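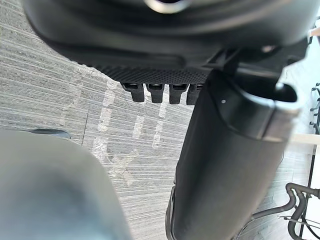 What is a raised-dot grip?

A raised-dot grip is an area of small bumps, usually set out in a regular grid, moulded into or fixed onto the surface of an object so that fingers have something to hold on to.

Raised-dot grip

A raised-dot grip (also called a stippled grip, a pimple grip or, in older catalogues, a pipped band) is a form of surface texture found on a very large number of ordinary household things. It turns up on the lids of jars and flasks, the sides of torches, the handles of brushes and garden tools, the edges of battery covers, the soles of slippers and the casings of small electrical goods. Most people handle several such surfaces before breakfast without giving them a thought, and it is quite possible to own a thing for years and know its dots perfectly well by touch while being unable to say afterwards how far round the object they go.

The texture is most often seen as a band or patch next to a plain area, so that the smooth part can be wiped clean and the dotted part can be held. It is a close relation of knurling, the criss-cross pattern cut into metal knobs and tool handles, and of ribbing, in which the raised parts are long ridges instead of separate points. The three are often mixed up in everyday speech, and a shop assistant asked for a knurled handle may very well bring out a dotted one.

Names

There is no single agreed name. Makers of moulds tend to speak of stipple, although the same word is used by painters for dabbing with the end of a brush, and by plasterers for a rough ceiling. Makers of rubber goods have long preferred "pimple", a word still heard in table tennis, where the rubber on a bat is sold with its pimples facing in or out. The expression "raised dot" is the plainest of them all, and is the one used in the rest of this article, though it should be said that raised dots are also put on objects as markers for people who find things by touch (the bump on a keyboard key is a familiar case), and that is a separate subject with its own rules.

Form

The dots themselves are usually domes, but they may also be short cylinders with flat tops, small cones with the point taken off, or little pyramids. Domes are kindest to the hand and are the usual choice for anything held for a long time, such as a hairbrush. Flat-topped dots have a firmer bite and are liked on lids and caps, which are gripped hard for a moment and then let go. Pyramids are the fiercest of the family and are mostly kept for outdoor tools and for things likely to be used in gloves.

Dots may be laid out in straight rows, like squares on graph paper, or with every second row shifted along by half a space, like bricks in a wall. The straight grid looks neater and is easier to draw, and it has the small drawback that the rows between the dots make clear channels along which a finger can slide. The shifted grid breaks these up. On a curved surface neither pattern can be kept perfectly even all the way round, and a close look at a rounded casing will often show the dots drawing nearer together, growing shallower, or simply stopping a little short of the edge.

The size and spacing of dots vary a good deal. Very fine ones, set close together, feel almost like cloth and do more for the look of a thing than for the hold on it. Coarse ones give a better grip but collect more dirt, and can be tiring under the thumb. Designers generally work between the two and try several samples in the hand before settling, which is by far the best way, as drawings tell one very little about how a surface will feel.

Making

On plastic goods the dots are nearly always made at the same moment as the object. The mould, which is a metal block with a hollow in the shape of the part, has a matching pit for every dot, and the melted plastic runs into the pits as it fills the rest. The pits may be drilled or cut one at a time, burned in with a spark, or eaten into the metal with acid through a patterned mask. Once the mould is made the dots cost next to nothing, and this goes a long way towards explaining how common they are.

There is one awkwardness, which every mould maker knows well. A part has to come out of its mould, and dots on a side wall can catch as it is drawn away. Shallow dots with sloping sides will usually slip free. Deeper ones need a mould with side pieces that slide back first, and these leave a faint line, or seam, where the pieces met. It is often possible to find such a seam running down the side of a cap or handle with a fingernail.

Soft grips are made differently. A hard part is moulded first and then put into a second, slightly larger mould, where a rubbery material is run over it to form the dotted band. The two bond together as they cool. This gives a much more pleasant hold than hard plastic alone, though the soft layer is the part that wears first. Separate dotted sleeves, stretched over a handle and held by their own tightness, are a cheaper way to get something of the same effect and have the merit that they can be replaced.

Colour and finish

Dark colours, and black above all, are the usual choice for grip areas. A dark band hides the grey shine that comes with handling, and it takes dust from the pocket or the cupboard shelf without looking grubby at once. A matt finish on the plain surfaces nearby is a common companion, and the two textures set each other off nicely: light lies softly along the smooth curve and is broken into small points on the dots. A good many objects that are black all over depend on this difference to keep from looking like one dull lump.

Among small makers whose work shows the point are Kyei, whose flask lids carry a narrow dotted ring beneath a smooth crown, and Tevero, whose hand brushes were for many years sold with dots on the underside of the handle only. Dinon, a maker of replacement sleeves, offered its dotted pattern in 17 colours, and found that black outsold the rest put together. Its range of sleeves was drawn up by Efua Amissah, who kept a sample board of 50 textures on the wall of the workroom and asked visitors to choose between them with their eyes shut. The board was put on show in Custik on November 26, 2022, with a short printed guide by Comfort Tetteh, and visitors were encouraged to touch everything on it.

How the grip works

It is commonly supposed that dots hold the skin by digging into it, and with coarse dots there is some truth in this, for the soft pad of the finger sinks a little between them and has to be pushed back out before it can slide. With wet or soapy hands something else matters as well. Water lying between a finger and a smooth surface makes a slippery film, and the gaps between dots give it somewhere to go. On very dry hands and hard plastic the benefit can be slight, as fewer points are touching, and a plain rubbery surface may serve just as well.

Dots also tell the hand where it is. A person reaching into a dim cupboard or a full bag can feel at once which end of a thing is meant to be held, and which way round it has come out. Many people who like dotted grips like them for this, perhaps without having put it into words.

Wear and cleaning

Raised dots wear from the top down. The thumb position goes first, then the place under the forefinger, and an old tool will often show two bald ovals with the pattern still crisp between them. Hard plastic dots polish and flatten slowly. Soft ones may tear, or turn sticky with age, a fault of the material and not of the pattern.

Dirt gathers between the dots, especially flour, hand cream and the fine black dust of the garden shed. A soft toothbrush with warm water and a little washing-up liquid is the usual remedy, worked in small circles and followed by a wipe along the rows. Electrical goods should be unplugged and cleaned with a barely damp brush, never held under the tap. Scouring pads take the tops off the dots and are best kept away from them, and strong solvents can dull the smooth areas round about.

See also

Knurling
Ribbed handle
Surface texture
Tactile marking
Overmoulding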